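From: Natsumi Sasaki
To: Lutley Home Sewing list
Date: Thu 12 December
Subject: Re: [lutley-sewing] Washing vintage feedsack before cutting?

Shinji Fukuda wrote:
> I've been given a box of old cotton from a house clearance, mostly
> florals, a few ticking stripes, all of it a bit musty. I'd like to make
> cushion covers for my sister. Do I wash the lot first or cut and sew
> and then wash? Also, some of it has gone yellow along the folds. Is that
> ever going to shift? I've got 2 metres of the blue ticking and I'd hate
> to ruin it.
>
> Shinji

Hi Shinji, and hello everyone else, I've been very quiet on here since August (new job, new commute, sewing machine under a pile of ironing).

Wash first, definitely! Old cotton that's never seen water can shrink like anything, and if you sew it up and then wash it you'll get a cover that won't go back over the pad. I did precisely this with a set for my mum, and she was very nice about it, but they live in the dog's bed now. Run a zigzag along the cut ends before they go in or you'll be picking threads out of the filter for a week. Cool wash, no softener, and hang the ticking up in one long piece.

The yellow is another matter. I've had good luck with a long soak in oxygen bleach, the plain powder sort, in the bath overnight. Test a corner of the florals first, though, as some of those reds run if you so much as look at them. The last lot I did was from Vasby, the shop by the station, and the folds came out nearly all the way. You could just see a ghost of a line if you held it up to the window. 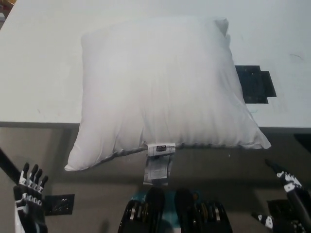

Now, cushion pads. You didn't ask, but do measure the pad seam to seam and then make the cover a bit smaller, or you get floppy corners. A pad never fills its corners as well as you think it will. Even a plain white pillow with nice rounded corners can end up with one pulled out into a silly little point, so I taper mine in slightly when I sew the cover and it looks much smarter. Leave the opening in the bottom seam, and if your pad has a care tag dangling from the middle of one side, put that side in at the bottom too, then it isn't poking you in the back of the neck.

For zips I use Rindside, the continuous sort on a roll, and cut what I want. Over 5 years I've only had one split on me. Envelope backs are fine as well if you can't face a zip, but they do eat fabric and you haven't got much ticking to play with.

Does anybody still have the Kudo pattern for the piped bolster? I lent mine out and can't remember who to.

Natsumi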